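Support Forums > Dual-Arm Cells > Setup and Maintenance > Collham Kitchen Cell: simulated and physical setup

Subject: Right wrist offset after hand replacement – simulated cell no longer agrees with the bench

h_akpan
Posts: 70

Good afternoon. I am responsible for the Collham kitchen cell, which consists of two arms on a fixed pedestal, a counter, and a simulated copy of the same arrangement that we use to check motions before they are released to the hardware. The right hand was replaced with a refurbished Veltent unit. The replacement followed the service sheet and the hand passed its power-on check.

After the replacement, approach motions planned in simulation finish 6 mm low on the physical bench. The error occurs on the right side only. The left arm continues to agree with its model. I have so far completed the following:

- Reseated the hand on the wrist flange and retightened the bolts in the cross pattern given in the sheet.
- Ran the joint homing routine twice, with the same result each time.
- Confirmed that the pedestal has not moved against the floor marks.
- Restored the last known good parameter file, which made no difference.

I would be grateful for advice on what to examine next. I am reluctant to enter a manual correction until the cause is established.

Hauwa Akpan
Cell Supervisor, Collham

uzor_service
Moderator

Thank you for the clear report. Please state which adapter plate is fitted between the wrist and the hand. Refurbished hands are supplied with the later plate, and the tool definition in the model must be changed to match. The parameter file you restored would contain the earlier value, so the result you describe is consistent with a plate mismatch.

Please also confirm whether the simulated counter height was measured or taken from the drawing.

bench_two
Posts: 15

I would respectfully disagree with beginning at the plate. In our laboratory a low approach on one arm was traced to the shoulder mounting, where two bolts had relaxed. The hand had been replaced in the same week and was blamed for most of a month. A dial indicator on the shoulder casting takes very little time and should be done before any file is edited.

h_akpan
Posts: 71

I thank you both. The adapter plate carries the later part marking. The counter height in the model was taken from the drawing. I will put an indicator on the shoulder tomorrow morning, before the cell is powered.

I attach the start pose from the simulated cell, with the objects placed as they are for our standard approach check.
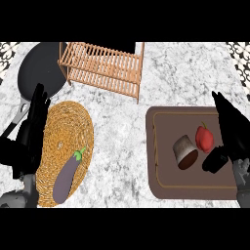
The start pose has been used without change since June and is the reference for every approach we test. Both hands begin raised, and the planner then lowers one of them to a target. For the right arm the first target is the short cylinder lying on its side on the cutting board, followed by the red pepper. For the left arm it is the eggplant on the woven mat. The low finish on the bench is most apparent with the cylinder, as the fingertips meet the board before the hand closes. With the pepper the fault is easily missed.

uzor_service
Moderator

The later plate marking is significant. Please open the tool definition for the right hand and compare the flange-to-palm distance with the figure on the label inside the hand cover. Do not use the figure in the service sheet, which applies to new units.

I would also recommend a separate check of the counter height. The target on the left rests on a mat and the targets on the right rest on a cutting board. If the thickness of either was entered incorrectly, the error would appear on one side only and would have no connection with the hand.

inar_cells
Posts: 212

May I add a point on the objects. A cylinder lying on its side is a poor choice for a height check. It can roll on the physical board, and its position when the arm arrives may differ from the model. We use a flat block with a machined top face and a feeler gauge. I do not believe that any conclusion about a few millimeters should be drawn from a grasp.

bench_two
Posts: 16

I agree with the previous post on the block. I do not agree that the board thickness is a likely cause. The original poster states that the error began after the hand was replaced, and the board presumably was not replaced on the same day. The tests should follow what was disturbed, and a hand replacement puts considerable load on the whole arm, including the shoulder, when the old unit is pulled from a tight flange.

inar_cells
Posts: 213

With respect, the arm should not be loaded in that manner at all. The procedure calls for the wrist to be supported on a stand while the hand is withdrawn. If this was omitted, the wrist bearing deserves attention before the shoulder does.

h_akpan
Posts: 72

The wrist was supported on the stand throughout, and I was present for the work.

I report the results of this morning's checks, Sat 27 February.

Shoulder: no measurable movement at the casting under hand load. All bolts were at the specified torque. I consider the shoulder eliminated.

Counter and board: the counter agrees with the drawing. The board was measured at the four corners and at the center and agrees with the model.

Tool definition: the flange-to-palm distance in the file did not agree with the label inside the hand cover. The label figure is longer by 4 mm. I entered the label figure, reloaded the model and repeated the approach over a flat block, as suggested. The hand now finishes 2 mm low.

The greater part of the error is therefore explained by the plate. I would welcome opinions on the remainder.

uzor_service
Moderator

That is good progress. Please repeat the wrist homing with the new hand fitted and with the hand cable unclipped from the forearm guide. On refurbished units the cable leaves the cover at a slightly different angle. If it is drawn tight over the guide it can hold the wrist pitch joint away from its true stop during homing, and the routine will accept the false position and give the same answer each time it is run.

If the cable proves to be the cause, move the first clip one position toward the elbow and leave a loop large enough to admit a finger. Do not remove the clip entirely.

bench_two
Posts: 17

I accept the result on the shoulder. I would still ask that the torque be recorded in the cell log, with the date, so that there is a figure for comparison at the next service.

h_akpan
Posts: 73

The cable was drawn tight at the first clip. With the clip moved and the wrist homed again, the approach over the block agrees with the model within the thickness of our smallest feeler gauge. The standard approach check was then run from the usual start pose, and the hand closed on the cylinder without touching the board.

The torque figures have been entered in the log. I have also placed a note with the spare hand stating that the label inside the cover takes precedence over the service sheet.

inar_cells
Posts: 214

I am pleased to hear it. I maintain my objection to the cylinder as a height target and would encourage you to keep the block in the routine permanently.

h_akpan
Posts: 74

The block will be added as a separate step before the grasp. The cylinder will remain, as our earlier records all depend on it – a change of target would leave us with nothing to compare against.

uzor_service
Moderator

I have marked this thread as resolved. The remark concerning the label and the service sheet has been forwarded to the documentation group. Members who observe the same cable condition on a left hand are asked to open a new thread and to include the part marking of the adapter plate.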